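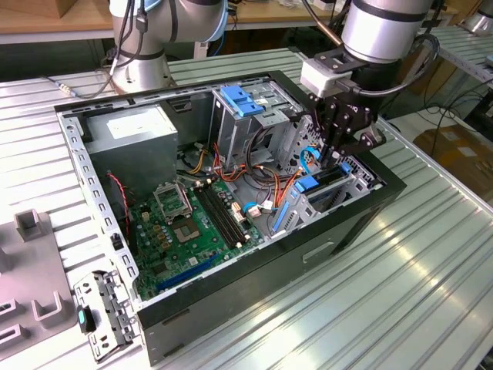 *Tower on its side, panel off, gripper going in by the drive bay.*

**Allent two-arm bench software, a month in. 3 out of 5.**

Writing this fast before the Monday delivery shows up. People keep asking if the robots can do the PC strip-downs yet. Short answer: parts of one.

Background. We're a small refurb shop, Gorkholm, mostly office towers that come in by the pallet. Remo Schnyder does intake, I do the benches. Arms were already here. What I'm reviewing is the Allent package that runs them – the teaching screen, the cable routines, the one-year license. 3,025 for the license, training day extra. Training day was worth it. The manual is not, half of it is screenshots from an older version with the buttons in different places.

What I wanted was simple. Pull data cables, unclip drives, hand me a case I can finish in a few minutes. Boring work, hard on the thumbs, and I'd happily never do it again.

Setup took two afternoons. Most of that was teaching positions. You drag the arm where you want it, hit save, drag it again. Easy enough, Solomiia Vasylenko had it down faster than I did and she'd never touched one before. Saving is slow though. And it loses your program name if you back out too early, so name it FIRST.

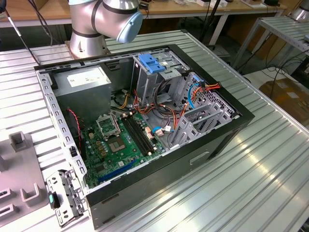
Cables are where it falls down. Hard, flat, square things are fine, anything bolted where the file says it's bolted. Wiring never sits the same way twice. On a typical tower you get orange, yellow, black and red all slung across the middle between the power supply and the drive cage, and the plug you want could be under any of it. A person shoves the bundle aside with the back of a hand and doesn't even notice doing it. The software has a routine called "clear path" for that and I've turned it off. Too pushy near the board.

Blue SATA cable, pretty good. It loops up high and gives the fingers something to go for. Of the first 100 tries we logged I'd have been ok with most. The misses were nearly all latched connectors, where you need to squeeze and pull at the same time. It pulls. Sometimes it squeezes. You can tune the grip force per step, which helped, but then another brand of cable comes in and your back to tuning.

Drive latches it likes. Big plastic levers, always in the same spot on the same model. If every pallet was the same model I'd bump the score up a star right now. 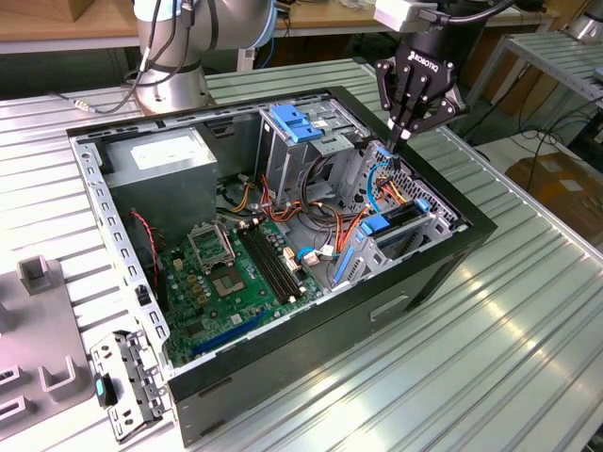 Speed. Slow. Remo says give it time, he's more patient than me. I can do a full case by hand while it's still thinking about the second plug. You're supposed to win that back by leaving it alone, except you can't leave it alone, it stops and asks. Red light, walk over, nudge a wire, press continue. Some mornings that's all I did.

Support is good. Emailed Konrad Gasser there about the stopping, got a real reply the same day and a settings file that cut it down a lot. Still stops. Less.

Also tried the Miettinen package on a trial. Nicer screen, worse at cables, and no way to copy a program from one arm to the other. Sent it back.

**Good:** teaching by hand, drive latches, support, hasn't crashed once

**Bad:** latched plugs, tangled wiring, slow saves, manual, price for what it does today

Who should buy. If you do 200 or 300 of the same tower at a go, maybe yes. Mixed pallets like ours, wait a year. I'm keeping it through the license becuase the drive step really does save my hands, and Solomiia wants to try memory sticks next. Will update if that goes anywhere.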